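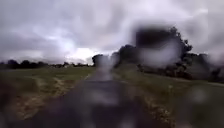 Home | Walks | Kit | Repairs | Contact

How to walk a field path in wet weather

Sunday, January 5, 2020
By Zane Priedītis

A paved path across open grass is easy walking in summer. In winter there is nothing to break the wind and the surface can be slippery, so it needs a little more care. This is how I do it.

1. Check the sky before you set off

Look in the direction the wind is coming from. Low dark cloud that way usually means more rain, even if there is a bright patch somewhere else. If you can wait half an hour for the worst to go over, wait.

2. Dress for the open part

Put your waterproofs on at the gate. It is hard to get overtrousers over boots in a wind with nothing to lean on. I wear an old Revitz jacket that I reproofed in December. Pull the cuffs over your gloves so that water doesn't run into them.

Keep your phone and map in a sealed bag inside the jacket. Outside pockets let water in at the zip sooner or later.

3. Keep to the hard surface

Asphalt drains better than grass, and the fields either side can be soft underneath even when they look level. Walk near the middle where you can. The edges are where leaves and weeds collect, and wet leaves on tarmac are as bad as ice.

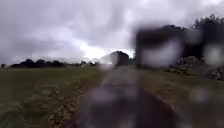 Take shorter steps than usual and put the whole foot down. Dark shiny stretches may be only a film of water, or they may be a dip with 2 inches in it. If you can't tell, slow down and test it with your stick.

If you have to step off to let a bike past, choose a spot with short grass and stand still until it has gone. Tufts at the side often hide the drop from the tarmac to the soil.

4. Know your distance

Distances are hard to judge on a straight path. The Wirkik path is 2982 metres from gate to gate and feels longer. I count 600 paces, then look back to see how far I have come. If the weather is getting worse and you are not yet halfway, turn round.

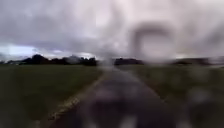 Paved path between the two fields, under heavy cloud.

5. When you get home

Take the insoles out of your boots and stuff the boots with newspaper. Change the paper after an hour or so and again before bed. Don't put them on a radiator - the leather cracks and the glue goes.

Hang the jacket up fully open, with the hood out and the pockets turned inside out. Wipe the mud off your stick and pull the sections apart to dry, or they will seize. Mine took 2 days to free last winter.

Contact | Copyright Zane Priedītis | Back to top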